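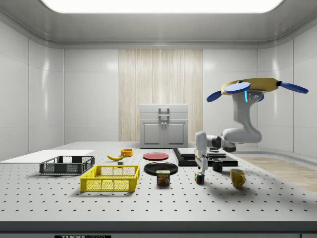
El brazo de nuestro laboratorio virtual, con la pinza justo encima del cubo de Rubik.

¿Cómo aprende un robot a recoger la mesa?
Taller de robótica de Tallitz, página para curiosos de 8 a 12 años

¡Hola! Si alguna vez te han mandado recoger tu cuarto, ya sabes que es un trabajo más complicado de lo que parece. Hay que ver cada cosa, decidir dónde va, agarrarla y soltarla en su sitio. En el club llevamos desde septiembre intentando que un robot haga justo eso, ¡y nos lo estamos pasando en grande!

Nuestro proyecto se llama Amgate y lo prepara un equipo de chicas y chicos para el encuentro de robótica escolar de Cliltholm. Lo primero que sorprende a las visitas es que el robot vive dentro del ordenador. La habitación, la mesa y los objetos están dibujados en un simulador, que es como un videojuego donde las cosas pesan, chocan y se caen casi igual que en tu casa.

¿Y por qué empezar así? ¡Pues porque se puede fallar muchísimo! Si una taza se cae en el simulador, pulsamos una tecla y vuelve a estar en la mesa. Nuestro programa ha hecho ya 1433 intentos, y en los primeros 150 no consiguió levantar ni una sola cosa. Cerraba la pinza en el aire, empujaba los objetos, se quedaba corto... Igual que un bebé que quiere coger un sonajero.

Los ojos del robot

Para coger algo hay que mirarlo bien. Tú tienes dos ojos y un cerebro que calcula las distancias sin que te des cuenta. (Prueba a tapar un ojo y juntar las puntas de dos lápices, ¡verás qué difícil!) Un robot usa cámaras, y una cámara solo le entrega una montaña de puntitos de color llamados píxeles.
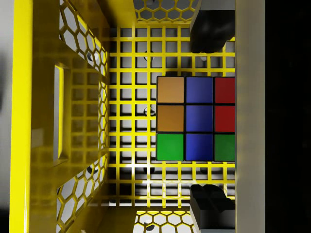

El programa busca pistas entre esos puntitos: bordes, esquinas, manchas del mismo color. Con las pistas calcula dónde está el objeto y hacia qué lado está girado. Lo del giro es importantísimo. Coge una caja de cerillas vacía con dos dedos, primero por los lados estrechos y luego por los anchos. ¿Notas la diferencia? La pinza también tiene que elegir por dónde apretar.

Después viene la fuerza. Si aprieta poco, el objeto resbala. Si aprieta demasiado, adiós a la fruta. En el club tenemos una regla escrita en la pizarra: «cerrar despacio, comprobar, subir». Valentin Arnaud, nuestro monitor, nos la hace repetir en voz alta como si fuera una canción, y ahora se la sabe todo el mundo.

Cada cosa tiene su truco 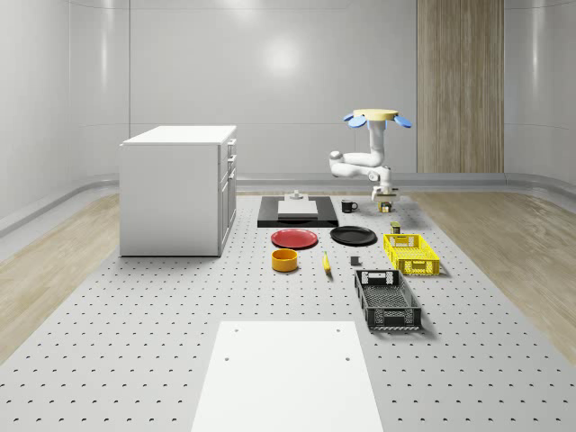
Elegir los objetos del reto fue una de las tardes más divertidas del curso. Queríamos formas muy distintas, para que el programa no se aprendiera un único movimiento de memoria. Un plátano es curvo y alargado, así que conviene agarrarlo atravesado, por el centro. Los platos rojo y negro son redondos y planos, y su borde levantado es muy poquito borde para una pinza. El cuenco es hondo y se puede pellizcar por la pared. Y la taza negra tiene asa, que a nosotros nos ayuda un montón, pero que a un robot le puede estorbar si baja sin fijarse en ella.

También hubo discusiones, claro. Amrani, que es como llamamos al programa que decide los movimientos, prefería siempre el camino más corto. ¡Y el camino más corto pasaba a veces por encima de todo lo demás! Le enseñamos a subir primero, moverse por arriba y bajar al final. Tarda un poco más, pero choca mucho menos.
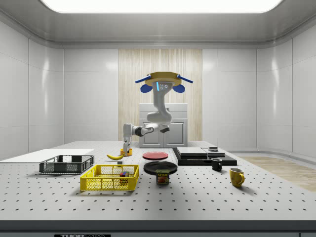
Cada intento recibe una nota. Coger el objeto da puntos, soltarlo donde toca da más puntos todavía y tirar algo los quita. El programa guarda lo que hizo cuando sacó buena nota y lo repite con cambios pequeñitos. A eso se le llama aprender por refuerzo, y se parece bastante a cuando practicas tiros a canasta y vas corrigiendo el brazo.

Juega a ser robot

Necesitas a otra persona, un pañuelo y 17 objetos blanditos o que no se rompan. Tápate los ojos y usa solo el pulgar y el índice, como una pinza. La otra persona te da órdenes cortas: «izquierda», «baja», «cierra», «sube». No vale decir «cógelo», ¡un robot no sabe qué es eso si no se lo explicas paso a paso! Luego cambiad los papeles y apuntad qué objeto os costó más.

Palabras para tu cuaderno

Simulador: programa que imita el mundo real.
Pinza: la mano del robot.
Píxel: cada puntito de color de una imagen.
Articulación: la parte por donde se dobla el brazo, como tu codo.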